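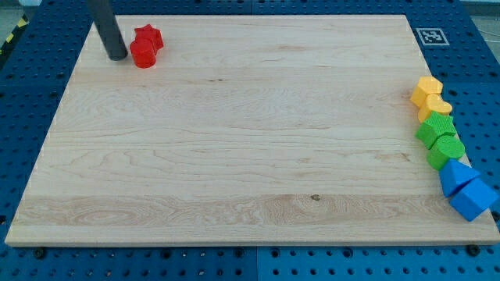

## O que tem nesta pasta

Olá! Aqui ficam as minhas anotações sobre os bloquinhos coloridos e as arrumações que faço com eles em cima da tábua de bordo. Comecei isto como um caderno de mesa, daqueles com setas e rabiscos nas margens, e a certa altura já não percebia a minha própria letra, por isso passei tudo para Markdown. O nome do conjunto é **Drilleden** (vem de uma lista de palavras inventadas que eu tinha na gaveta, gostei do som e ficou).

A pasta tem 500 arrumações anotadas. Cada uma é uma linha de texto com a ordem dos blocos e o canto da tábua onde a coisa acaba. Algumas têm também um comentário meu, nem sempre útil, aviso já.

## Os blocos

Quatro cores: vermelho, amarelo, verde e azul. As formas repetem-se de cor para cor, e é isso que dá graça à brincadeira, porque uma estrela pode ser vermelha ou verde e um cilindro também. Nas notas uso estes nomes:

- `estrela`: cinco pontas, fica bem em pé se a mão não tremer
- `cilindro`: topo redondo e liso, o mais fácil de encostar aos outros
- `coração`: o amarelo é o meu preferido (sim, tenho um preferido!)
- `facetado`: o amarelo de contorno poligonal; já lhe chamei hexágono, pentágono e "aquele ali", fiquei com facetado
- `triângulo`: o prisma azul
- `cubo`: azul também

Se encontrarem `hex` ou `pent` numa nota antiga, leiam `facetado`. Fui corrigindo à medida que dava por eles, mas deve ter escapado algum.

## A fila do arco-íris

É a arrumação que mais me diverte. Os blocos vão dois a dois por cor, encostados ou quase, numa diagonal que desce pelo lado direito da tábua: amarelos em cima, depois os verdes, e os azuis no fundo. A linha correspondente nas notas fica assim:

```
facetado amarelo > coração amarelo > estrela verde > cilindro verde > triângulo azul > cubo azul
```

O par vermelho, estrela e cilindro, está à parte, para o lado esquerdo. O cubo azul passa um bocadinho da borda da tábua e fica por cima da mesa azul. Eu escrevo `passa` nesses casos e não mexo na ordem, que para mim a fila continua válida enquanto a corrente não se parte.

## Como ler as notas

1. A fila lê-se sempre do lado mais afastado para o mais próximo de quem está sentado à mesa.
2. Um `+` entre dois nomes quer dizer que estão juntinhos, fora da fila.
3. `esq` e `dir` são a esquerda e a direita da tábua. Os furos da mesa não contam para nada, tentei usá-los como quadrícula e desisti ao fim de 30 linhas.
4. Um `?` no fim significa que eu própria fiquei na dúvida.

O par vermelho, por exemplo, fica `estrela vermelha + cilindro vermelho, esq`.

## Coisas por fazer

- Juntar as nove arrumações que ficaram no caderno **Zutska** (capa verde, páginas coladas com chá...).
- Decidir se "torto" é um comentário aceitável. Uso demasiado.
- Rever as filas de abril, em que troquei `esq` por `dir` mais do que uma vez.

## Uso

Podem copiar, mudar e baralhar à vontade. Se inventarem uma fila nova com as mesmas peças, mandem-ma no mesmo formato, numa linha só, que eu acrescento ao ficheiro com muito gosto!

Última revisão: 5 de fevereiro de 2023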